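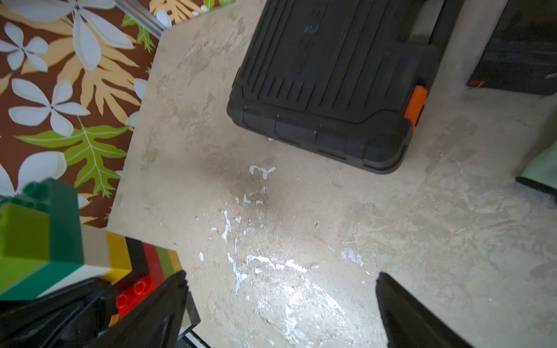

Does dried paint need to be removed from a bare concrete floor before a penetrating sealer is applied? Where the paint is thin and firmly bonded it should be taken off mechanically, as the sealer cannot reach the concrete beneath it.

Research | Floors and Surfaces
Reading time: 3 minutes
Print this article | Send by e-mail

3. Condition of the floors before treatment

3.1 Selection of areas

The survey covered 19 domestic workrooms with uncovered concrete floors, all on the Stougaard estate and all in regular use for repairs, painting and storage. None had been sealed since the slab was laid. Residents were asked to leave the rooms as they normally kept them, so tools, cases and mats remained in place during the first visit. Areas under such items were recorded separately on the second visit.

3.2 Types of marking

Three classes of marking were used. Class A comprises general wear: smudges, scuffs, faint scratches and patches of uneven tone. Class B comprises deposits lying on the surface, chiefly paint and filler. Class C comprises stains within the concrete, such as those left by oil or rust. A single area may carry more than one class, and the boundary between A and C was at times hard to draw by eye. Doubtful cases were entered as A.

Figure 1. Bare concrete with white paint splatters and general wear, beside a black tool case with an orange latch. A floral patterned mat covers part of the floor.

The floor in Figure 1 was entered under both A and B. The dried paint forms a branching trail that becomes broader and more chalky at one end, with a small separate cluster of flecks close to the case. A darker greyish stain lies between the two. It was entered as A under the rule given above. The thin, dark, crack-like line that curves through the pale patch was noted but not classed, as cracks were outside the survey.

3.3 Cleaning procedure

Loose dust was removed with a soft brush and a vacuum cleaner. Each test area was then washed with Rurnano neutral floor cleaner, rinsed twice with clean water and left overnight. Class B deposits still present the next day were worked with a flat hand scraper held at a low angle. Where scraping left a white film, the area was rubbed with a Plusto abrasive pad until no further colour came away on a damp cloth.

Solvents were not used. An early trial with a general-purpose paint remover softened the deposit but spread it into the surrounding pores – the resulting haze was wider than the original mark and could not be lifted by washing.

3.4 Measurement

A square grid with sides of 600 mm was placed over each test area and divided into cells of 200 mm. Every cell was scored before and after cleaning on the Ramstead scale, in which 0 denotes no visible deposit and 4 denotes full cover. Water uptake was checked by placing a single drop at the centre of each cell and noting the time taken for the shine to disappear. Cells crossed by a crack were left out of the uptake test.

Scoring was done in daylight where possible. Light falling across a floor at a low angle makes thin paint look brighter than it does under even light, and cells scored in such conditions were scored again with a shaded lamp. The second score was the one kept. The separate records for areas under mats and cases are treated in Section 4.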